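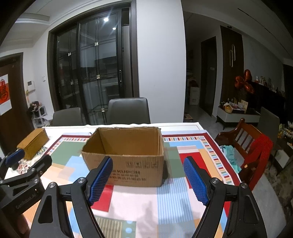
Two hand-held grippers and the cardboard box, dining table, evening.

# Welano controller kit, after a month of use

The Welano is a small controller board with a desktop program. You record yourself doing a job with hand-held grippers, load the recordings, and it works out a motion for a hobby arm to follow. I paid £120 for it in July. The arm is my own build, with Dodik servos on a frame I cut in the shared workshop, and it lives on a shelf there. The recording gets done at home because that's where the big table is.

## Setting up

The board comes with a power lead, a ribbon cable and one folded sheet of instructions. Wiring it to six servos took me most of a morning. The connectors are keyed, so you can't put them in backwards, but the labels are on the underside of the board and you have to mark them up yourself before you screw it down.

The program talks to the board on port 1337. Mine was already taken by something else and the error message only said "no device". Marisol Begay at the workshop had met the same thing and showed me where to change it, two menus down under Link. After that it connected every time.

## Recording

I wanted the arm to lift individually wrapped snacks out of a cardboard box. Foil and thin plastic are awkward. They slide, they catch the light, and they fold up when squeezed. I cut the flaps off the box so the jaws could get in from above. 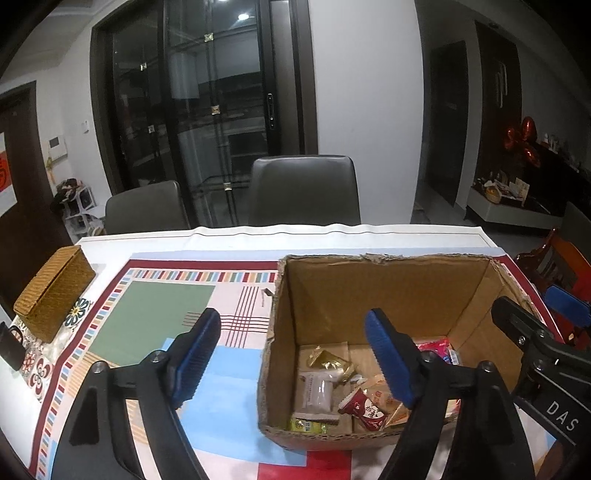

Importing is the best part of the program. You drop a folder in, it lines up the left and right hands and shows both on one timeline. Trimming is done with two sliders. It did lose the match between hands on a few of my longer clips, and there's no way to nudge one side by hand, so those had to go.

The manual suggests 15 recordings for a simple pick. I got nothing useful out of that. The arm went to the right side of the box and closed on air. With 120 recordings it was a different machine, and it would find a packet on most tries if they weren't stacked up in a corner. Corners are still poor.

A training run of 3000 steps goes through overnight on my old desktop. You can't pause it. If the computer sleeps you start again, which I found out twice.

## Other things

- The fan on the board is loud for its size. I swapped it for a Teltard one and had to drill new holes.
- The stop button in the program is slow. Fit a real switch to the servo supply.
- Saved projects can't be opened in the older version, so don't update half way through a job.
- The Magbanua kit costs more and has a proper case. I've only tried one for an afternoon, but its import screen was harder to follow.

## Would I buy it again

Yes, for a small arm and light objects. The hardware is basic and the instructions are thin, but the recording side is well thought out and I've had no crashes. If you haven't already got an arm that moves reliably, sort that first, as the Welano won't tell you whether a bad pick came from the training or from a loose servo horn. Mine was a servo horn for the whole of the first week.

Four out of five.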